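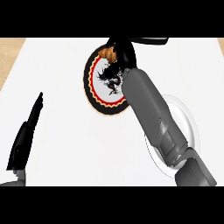

Perguntas frequentes sobre louça decorada em segunda mão

Um prato pintado vale mais do que um liso?
Às vezes. Quem vende dirá sempre que sim. Nas feiras vejo pedir 100 euros por peças que ninguém leva a 30 minutos do fecho, e o preço na etiqueta não prova coisa alguma.

A marca no verso garante a origem?
Não. Uma marca carimba-se em segundos. Já me mostraram dois pratos com o selo Sobczak, supostamente do mesmo lote, com pastas e pesos diferentes. Desconfie também dos certificados passados pelo próprio vendedor.

Posso comer neles?
Eu não comeria. Os vidrados antigos podem conter chumbo, e os testes caseiros falham bastante. Se faz questão, pague uma análise em laboratório.

E a máquina de lavar?
"Resistente à máquina" costuma querer dizer que alguém experimentou uma vez. Lave à mão, com água morna e sem esfregão.
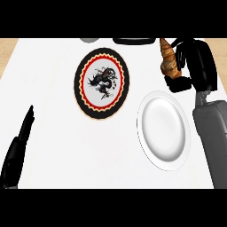 Jarosław Pawlak escreveu-nos a discordar: lava os seus na máquina desde fevereiro, no programa curto, e não notou perda de cor. Pode ser. Poucos meses parecem-me pouco para tirar conclusões, e o desgaste do vidrado só se nota tarde.

Os restauros escondidos detetam-se?
Alguns. Passe a unha pelo rebordo e olhe a peça contra uma luz rasante. Uma lanterna ultravioleta ajuda, mas há resinas que não reagem.

Vale a pena comprar em leilão?
Leia primeiro as comissões. Na Koltedico, uma licitação de 144 euros acabou em mais de 200 com taxas e portes.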